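From: Svenja Hämmerli
To: grippers list
Date: 5/8/24
Subject: Re: [grippers] Standura or Grindach for the tray work?

Filipa Peixoto wrote:

> Hello all. We've been told to pick one hand-held gripper and stick with
> it, and the choice has come down to the Standura or the Grindach. Our
> work is mostly small parts going in and out of divided trays, with a bit
> of bag handling when someone upstairs remembers we exist.
>
> Has anyone used both for more than an afternoon? The data sheets agree
> on everything except the price. I'd especially like to hear about the
> cables, how tired your hands get, and whether the jaws still meet
> properly after a few weeks. We have no strong feelings about
> controllers, though I gather that we will.
>
> Filipa

Hello Filipa,

You will indeed have feelings about controllers. I'll get to those.

We had both pairs on loan for 3 weeks and then bought the Standuras, so read the rest knowing that I've spent the money and would quite like to have been right.

Weight first, as everybody asks. On the scales there's hardly anything in it. In the hand the Grindach is worse, as most of its weight sits out past the knuckles and your wrist spends the day holding up the front end. Subira Laizer did the long sessions on both, and by the second afternoon with the Grindach she was resting her elbows on the table between goes. She has arms like a rower, so I took that seriously. With the Standura she complained about the same amount but later in the day.

Jaws. The Grindach opens wider and you'll like it for bags. For trays I found the extra width a nuisance. You come down between two dividers, open up to let go, and the back of the jaw catches the ridge and takes the tray for a walk. You can cure it by opening only halfway, and everyone agrees to do this and then forgets by the fourth part. The Standura doesn't open far enough to get you into the same trouble. I'm aware that this is praising a car for being slow. 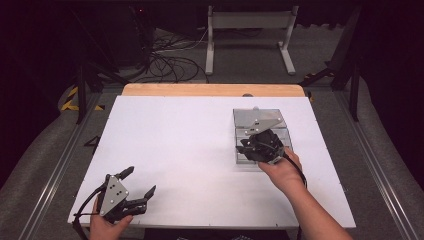

Wear was closer than I expected. We ran 4,000 open-and-close cycles on one of each, squeezing a foam block, and then tried to pick up a sewing needle from a flat board. The Standura managed it with a bit of coaxing. The Grindach had picked up some play in the left finger and kept pinching the needle at an angle, then firing it across the room. We found the needle. A new pair of finger pads put most of it right, and if you're handy with a small screwdriver you can swap them in the time it takes a kettle to boil. I wouldn't hang the whole decision on it, particularly as we had one of each and for all I know the Grindach was a Friday afternoon job.

Cables, then. They're bad on both. The Standura's comes out of the back and is a little too stiff, so for the first few days it pushes your hand about when you turn your wrist over. It softens with use. The Grindach's is lovely and floppy and gets under everything. What helped was leaving a decent loop slack past the wrist and letting it fall off your own side of the table. We tried running them up to a hook overhead, on advice from this list, and I'd like whoever suggested it to come and have a go in person. Work with both hands crossing for ten minutes and you've made a plait.

If you're going to do two-handed work, please test them as a pair before you sign anything. I did all my early tests with the right hand and thought I had the whole thing settled. Then we put one in each hand over the same tray and discovered how much the bits on the sides of the grippers stick out. One hand has to wait its turn. With practice you learn to tip one forward and keep the other low and out of the way, and after that it's fine, but our first morning sounded like a cutlery drawer.

Now the controllers. The Grindach comes with its own box, which works when you plug it in and which has a fan that you will come to know well. The Standura ships with nothing at all, and their sales people will suggest the Lüthi box in a tone that implies there are others. There aren't, unless you count the Rundetti, which I had for a week. The Rundetti is cheaper and has a nicer screen. It also lost track of which gripper was left and which was right every time we unplugged either of them, and its answer to this was to ask me. We went with the Lüthi. The menus are laid out by somebody with a grudge, but you only need 2 of them, and it has not yet forgotten which hand is which.

One trap with the Lüthi: set the zero with the jaws closed and then don't touch them until the light stops blinking. If you fidget, it takes the fidget as zero and you'll spend a morning wondering why closed isn't closed. I did this, Subira did this, and Roswitha Strebel, who wrote our instructions telling people not to do this, did this.

As for trays, use whatever you'll really be working with. We started on a nice heavy one and got very good at it, then moved to the light sort and had to learn again, as they slide if you breathe on them. Roswitha is in favour of sticking them down. I think that if the tray is going to move in real life you should suffer it in practice as well. We have not settled this and I no longer bring it up at lunch.

So, for trays, Standura with the Lüthi box, and put the order in early. Ours were promised for the end of the month and arrived a fortnight into the next. If the bags ever become more than a bit of your work I'd ask Grindach for another loan pair and look again, as it really was the better of the two there and I've been slightly unfair to it.

I still have the needle test written up, along with Roswitha's sheet for the zeroing, and can send both to anyone who wants them. The loan Grindachs go back in September, so if you're able to get over here before then you'd be welcome to try all of them side by side. Bring your own finger pads. We're down to the odd ones.

Svenja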